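Plendura Releases Version 5 of Zelness, With Seasonal Ladder Reset and Rebuilt Group Dungeons

Statcombe, 1 November 2018 – Plendura today released version 5 of its online action role-playing game Zelness. The update resets the seasonal ladder, replaces the scaling rules for four-player groups and adds a combat log that players can export. It is available now to all owners of the base game on Windows and requires no additional purchase.

The update is delivered through the standard launcher. Players who took part in the public test build must uninstall it before patching, as the two clients share a settings folder and the test version writes key bindings in a format the live client does not read. Characters created on the test server are not carried over.

Seasonal ladder

The new season starts with the release of the update and ends in January. All seasonal characters from the previous season have been moved to the standard realm, along with their gold, crafting materials and stash contents. Items that would exceed the standard stash limit are held in a separate read-only tab. They can be withdrawn from that tab but not returned to it.

Ladder rankings are now kept separately for solo play, two-player groups and four-player groups. The three-player table has been withdrawn. Groups of three can still enter every dungeon, and their clear times are recorded in the character history, but they do not count toward a ranking.

Ranked clears are now timed by the server. In earlier versions the timer ran on the client of the group leader and was checked against the server at the end of the run, which led to small differences in the published results when the leader's connection was unstable. The displayed timer may now jump by a fraction of a second during play. The time shown on the results screen is final.
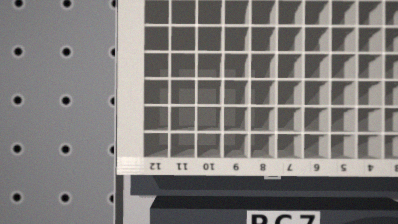
Group scaling

Enemy health in four-player groups was previously calculated by multiplying the solo value once for each additional player. Under the new rules, health is drawn from a fixed table for each dungeon tier, and the table takes no account of the classes in the group. Enemy damage no longer scales with group size.

Boss encounters have been adjusted to match. The stagger meter, which fills when a boss is interrupted, now empties at a constant rate and is shared by all players. Repeated use of the same interrupt skill within 20 seconds contributes half its normal value. The restriction applies to each player separately, so two players of the same class do not reduce each other's contribution.

The changes were made after a review of ranked clears from the previous season. Of the 355 highest four-player results examined, 183 were completed by groups with the same set of four classes.

"The old formula rewarded one very specific composition, and we could see it in the data within the first few weeks," said Ksawery Wysocka, lead systems designer at Plendura. "We tried adjusting individual skills first. Each adjustment moved the problem to a different skill, so we went back to the scaling model and replaced it. We expect clear times to be slower at the start of the season and we are comfortable with that."

Class changes

The Warden's Stone Ward skill now absorbs damage before armor is applied. Its base value has been raised to compensate. The Ashcaller's burning effects no longer refresh each other – each effect runs for its full duration and then ends. Pets summoned by the Binder follow the same pathing rules as players and can no longer cross closed gates.

Skill points are refunded on every existing character at first login. Passive points are refunded only where the passive has been changed or removed. Saved builds that include a removed passive will be marked as incomplete and cannot be loaded until the empty slot is filled.
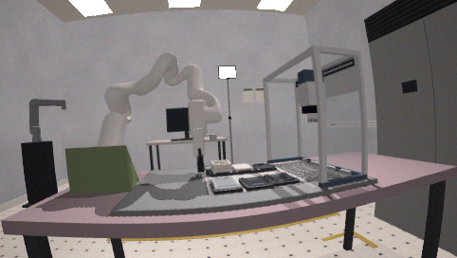

Combat log export

Players can now save a text log of any dungeon run from the results screen. The log lists damage dealt, damage taken, healing, interrupts and item use, with a server time stamp for each line. Logs of group runs include the actions of all members. Players who do not want their name to appear in logs saved by others can turn on the anonymous option in the privacy menu, in which case only the class name is written.

The file format is documented on the Zelness support site. Plendura will keep the format unchanged for the length of the season so that authors of third-party tools do not need to update their parsers with each hotfix. Tools that read the game's memory remain prohibited.

Technical changes

The lighting code for indoor areas has been rewritten by Heitmann, the studio that has worked with Plendura on the game's renderer since its first release. Shadow maps are now cached between rooms, which reduces stutter when a group moves quickly through a dungeon. A new setting limits the cache size on graphics cards with less memory. The old lighting option has been removed.

Load times on mechanical hard drives have been shortened by packing the tile sets for each dungeon into a single archive. For this reason the patch download is larger than usual, and the launcher needs free space for a temporary copy of the game data during installation. The temporary copy is deleted once the files have been verified.

Known issues

The guild roster may show members as offline after a realm change. Logging out and back in corrects the display. Text in the crafting window overlaps at the largest interface scale. Controller vibration does not stop if the game is paused during a boss transition – a fix has been prepared and will be included in the first hotfix.

Availability

Zelness version 5 is available immediately. Seasonal play requires a new character, and existing accounts do not need to be registered again. Full patch notes are posted on the official forum and can be opened from the news tab of the launcher.

About Plendura

Plendura is an independent developer and publisher of online role-playing games based in Statcombe. The company operates its own servers and customer support for Zelness.

Press contact

Requests for review access, interviews and artwork should be sent to the Plendura press office through the media form on the company's website.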